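Notebook – sourdough crispbread trials, Cernarbridge workshop kitchen
February 28, 2024

Rye batch first, and I am so pleased with it. The Mondar flour takes far more water than the old sack did, and once I stopped fighting that the dough came together beautifully. 186 g starter, 1,000 g flour, salt by the usual spoon, caraway left out this time so I could taste the grain. It sat covered on the shelf while I cleaned the rollers, and by the time I came back it had that lovely sour apple smell all the way through.

Rolling is still the slow part. The knobbly pin leaves good dimples but it drags when the dough warms up, so I cut the batch in half and kept one piece in the fridge. Much better! Thin enough to see the counter through it, nearly. The edges cracked on three sheets and I patched them with scraps, which baked up darker and (I think) tastier than the rest.

Oven: the left side of the Pilteck still runs hot. Turned every sheet at the halfway point and got an even brown on all but the first. Snap test after cooling – clean break, no bend in the middle, a proper loud crack. The fridge half was crisper than the counter half, and I'd love somebody else to try them blind before I get carried away. 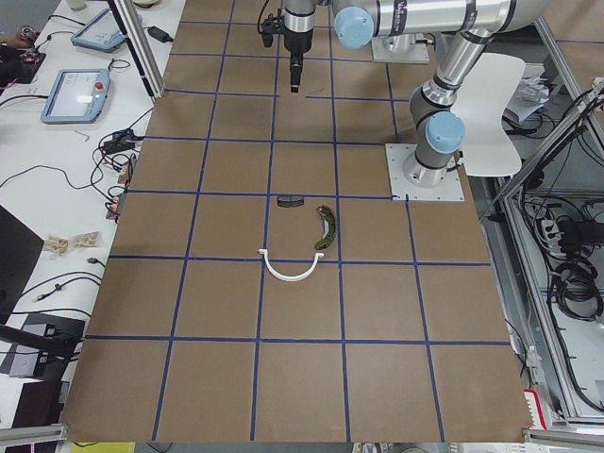
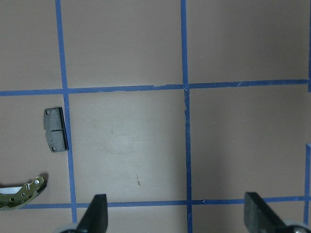
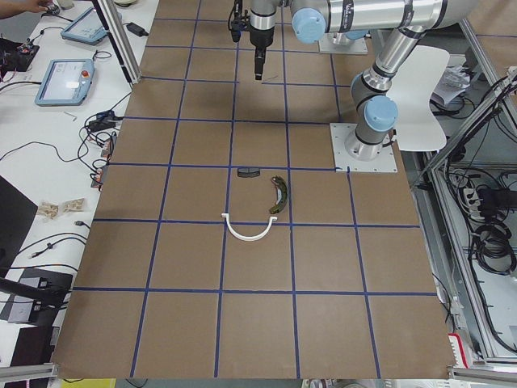
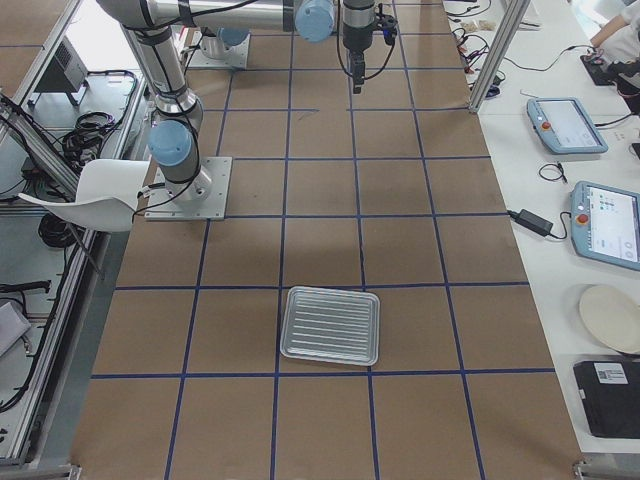

Seeded batch

Same dough with sunflower and flax pressed in before the last roll. Flax soaked for 42 minutes and went to jelly, which I wanted, and it glued the sunflower down really well. Hardly any seeds came off in the tin. Flavor is rounder and a bit sweet. Needs more salt than the plain one, maybe a pinch of flakes on top just before baking.

One sheet got the Kong chili oil brushed over it. Wonderful warm, greasy an hour later. Try it as a powder in the dough instead.

To do
Order more Mondar rye, the coarse one as well if they have it
Look at the door seal on the Pilteck
Keep six plain pieces in the tin and six in a paper bag, taste both in a week
Feed the starter tonight, double amount
Work out sheet sizes for the April open day – the long ones are prettier but they snap when you stack them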